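Stundby Second-Hand Clothing Room
Monthly safety check, March, with comments
Checked by: Bogdan Crăciun
Copy to: Ruben Van der Linden

Marks used: OK / FIX / ASK

1. Entrance and passage
Front door opens fully from inside without key: OK
Emergency exit to the yard: FIX
Comment: The door opens, but it needs a strong push at the bottom. I think the wood has grown from the rain. Please plane it before next check.
Passage between rails is wide enough for a wheelchair: OK

2. Fire
Extinguisher by the counter, pressure needle in green: OK
Extinguisher in sorting room, tag 3481: FIX
Comment: The needle is in green, but the inspection label is not readable anymore. I wrote to Drakthorpe for a new one.
Smoke alarms tested with button: OK
Bags kept away from the heater: FIX
Comment: I moved 6 bags myself. The same remark was in the last report. Maybe we can paint a line on the floor — people respect a line more than a paper on the wall.

3. Electricity
Steam iron cable: OK
Extension cord behind the counter: FIX
Comment: It was connected into another extension cord. I took it away. The card terminal now has its own wall socket.
Fuse box reachable: OK
Label on fuse 14: ASK
Comment: The label says "cellar", but we have no cellar. Ruben, do you know what it is for?

4. Children's clothing before it goes on the rail
No cords or strings at the neck: FIX
Comment: Two hoods still had a cord. I removed both.
Zippers run the full way, no broken teeth: OK
Bottom of the zipper is closed well, no sharp metal: OK
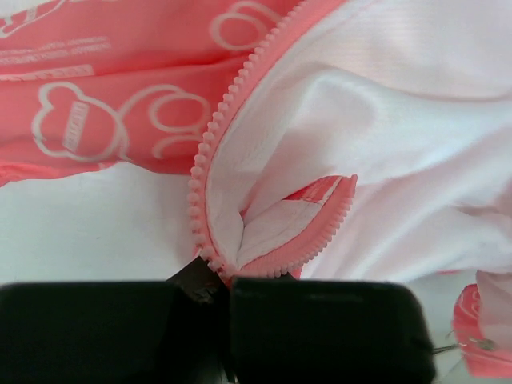
Snaps and buttons pulled by hand: OK
Comment: Please pull each one, also when the garment looks new. A loose button is small enough to swallow.
Pockets emptied: FIX
Comment: I found a pin and a coin. The pin was in a pocket already marked as checked, so I ask everybody to turn the pockets inside out.

5. Shelves and rails
Rail by Clasten, wall screws tight: OK
Upper shelf in the sorting room: FIX
Comment: Too heavy on the left side. Shoes must go down to the floor level. Only hats and scarves on top.
Step ladder, feet and lock: ASK
Comment: One rubber foot is worn. It can be used for now, but I would prefer a new ladder. Rivadeneira has one in their shop and I will ask the price.

6. First aid
Box complete: FIX
Comment: Small plasters are missing.

Next check: April, same list. Open from this one: yard door, extinguisher label, floor line, fuse 14, shelf, ladder, plasters.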